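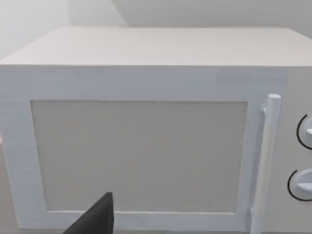 Wrist view in the sim. Microwave door, vertical handle, one gripper finger at lower left.

1/ Status on the home arm build. The bench in the garage holds the real arm, which I call Rey. The policy trains in simulation first. Current task: open a microwave door by the handle.

2/ The sim microwave is plain on purpose. Off-white casing, gray mesh window, rod handle, two round knobs, no legible markings. I wanted geometry sorted out before spending any time on textures.

3/ The handle is the hard part. White rod on a white door frame, soft light, so the edge contrast is a faint gray shadow and little else. The first policy kept reaching for the window border, where the contrast is better.

4/ Fix one: randomize the light direction per episode. Fix two: shift the camera mount 35 mm back from the fingertips. The second did more than the first.

5/ Training set is 600 teleoperated demos. I recorded them in the evenings with a Pistari hand controller. Its trigger has a dead zone in the first part of the travel, so every early grasp closes late. I remapped the curve and threw out the first batch.

6/ Each policy gets 2,000 sim rollouts before it goes near hardware. A pass means the door reaches 40 degrees and the fingers have not touched the knobs. Knob contact is logged as a separate failure.

7/ Thibault Guillot asked why I don't use a compliant hinge model. I do now. The old one was a plain revolute joint with constant friction. A real door has a latch that holds, then lets go all at once, and the arm overshoots when it does.

8/ Latch force is measured off my own kitchen microwave with a luggage scale hooked on the handle. Crude, repeatable enough.

9/ Fingers are printed, tapered to a point. Adjoa Zakaria drew the wedge profile at the shared shop. It gets behind a rod handle with less wrist rotation than the flat pads did. The sim mesh comes from the same file.

10/ Open items: knob collision shapes are still too coarse, and wrist cable routing on Rey limits roll. Hardware runs in September if the replacement motor driver arrives. Configs go up after I clean out the hardcoded paths.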